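Can a robot tidy the kitchen drawer yet? I went to Harkulholm to find out

I've been promised a robot that does the housework since I was about six, so when Pleta said I could come and spend a morning in May at their workshop in Harkulholm, I was on the early train before they could change their minds. Pleta don't build robots themselves. They try them out on boring jobs and tell shops and care homes whether they're worth the money, and just now the boring job is sorting. Things on a table, put each one where it belongs, carry on until there's nothing left. My nephew can do it (if you bribe him).

Rozália Hájek runs the trials and she was very patient with me, considering I asked whether it could do ironing before I'd got my coat off. It can't. "Ironing is a long way off," she said. "Cloth changes shape every time you touch it. We get asked about it more than anything else, and I always have to let people down."

Sorting is kinder, because most objects stay the shape they are. Even so, there's a lot to it that I'd never thought about. You and I pick up a spoon without looking. A machine has to find the thing, decide which way round it's lying, come down at the right angle and close on it without shoving it across the table. Flat things are awful. Curved things are a nuisance too, Rozália told me, as there may be only one or two good places to get hold of them, and the rest of the time they roll or tip out of the grip.

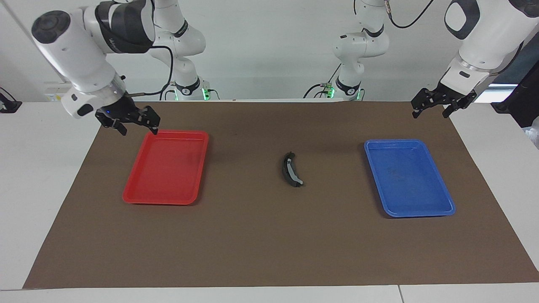
Then there's the question of which arm does what. With a pair of them you have to settle who reaches for something lying in the middle, and I'm told a good part of the spring went on that alone. I laughed, and then I remembered every time my sister and I have both gone for the same tea towel.

So how well does it go? Over the trial so far they've logged 3541 tries at picking something up and putting it in the right tray, and 2582 of those counted as a success. I thought that sounded brilliant! Rozália didn't. If you paid a person to clear tables and they fumbled that often you'd have a word with them, and she reckons a shop would want far better before letting one loose in a stockroom. Speed is the other trouble. Her colleague Dagmar Šimko raced it once for a bet, sorting a box of odds and ends by hand, and says she had time to make a coffee and drink most of it.

Dagmar is the gloomier of the two, or maybe just the more practical. She used to work on the floor at Trnka, the hardware shop in Plullow, where they had almost 700 kinds of small fitting in open bins and customers who dropped them back in any old place. "That's the job I want it to do," she told me. "Go round at night and put it all right. I'd have given a week's wages for that." She thinks it'll come, starting with places where everything has a fixed home and there's no rush. Kitchens she puts much further down the list, and homes with small children at the very bottom.

I asked them both when I could have one for the drawer at home with the dead batteries and takeaway menus in it. Rozália said perhaps ten years. Dagmar said to buy a drawer divider.

The trials carry on through the summer, with bottle tops and cutlery next on the list, and I've asked if I can come back for the cutlery.

Comments (4)

mossy_kettle
Ten years! They said that to my mum about the dishwasher that unloads itself. Still waiting.

Bernard in Plullow
I remember the bins at Trnka. I was probably one of the customers putting washers back in the wrong place, sorry Dagmar.

hattiepark
Would like to know how they count a success. If it drops something and picks it up again, does that go down as one try or 2?

mossy_kettle
Good point hattie, my lot would claim both.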